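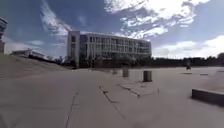 The Square and the Long House: A Small Gallery from Ultau

Welcome to my gallery page. My name is Imke Baumgart and I have lived in Ultau for many years. First I worked here, in the office of the Heitmann company, and now I only walk here, mostly in the morning before I do my shopping. This page belongs to the collection of our neighborhood group, where each member writes about one place. Theda Hollmann has written about the canal path and Uwe Hagedorn about the old tram stop. I have chosen the square, although my friends told me that there is nothing on it.

I will begin with the long building, because everybody looks at it first. It has five floors or so, depending on how you count, and the windows stand in regular rows between bands of pale concrete. At the right end it does not stop with a corner, it bends away softly. I like this bend very much. When you walk along a straight house you know already what will come, but with a curve you have to wait a little.

At the left end is the tall block without many windows, only a narrow dark strip near the top. We in the office called it "the chimney," which was wrong, but the name has stayed with me. It is a bit higher than the roof of the rest. Edeltraud Kasten, who worked with me for six years, always said that it looks like the back of a book and the windows are the pages. She did not like the building at all, but I find this a friendly thing to say about it.

In front of the lower left part there are trees and shrubs. They hide a piece of the base of the house. I am glad for every green leaf there, and I would wish for more of them, also on the other side.

Then the paving. It is pale gray and there is a lot of it. In August it can be very bright at noon, and I recommend a hat. After rain I enjoy it more, when the stone becomes darker and people go around the puddles in large circles. My grandson learned to ride his bicycle on it, and for this purpose there is no better ground in the whole district.

The bollards are my favorite. There are three on this part of the square, short and thick, with flat tops, and they do not stand in a strict line. You may sit on one while you tie your shoe. Roswitha Schwerdtfeger and I used to eat our sandwiches there, each on her own bollard, and so we had to speak rather loud to each other. Probably half of Ultau knew what was happening in our department.

On the left side the ground goes up in a broad slope, in a color between gray and beige, nearly the same as the paving. Farther away is a low house with a flat roof and a dark line of windows. Many visitors do not notice it because it looks so small from the square. If you have ten minutes, please walk in that direction and then turn around. The long house is much nicer when you see it from a distance.

For visitors: the square is open at all hours and costs nothing. The Nollis bakery is four minutes away on foot and has good poppy seed rolls, but they are often sold out by ten o'clock. Benches are rare, so older people should perhaps bring a small cushion for the bollards.

If you have old photographs of the square, above all from the time when it was built, I would be thankful for a message. Please write to the neighborhood group with the word "Square" in the subject line. You will get your pictures back, and I will put your name beside them if you want it.

Text: Imke Baumgart, June 2019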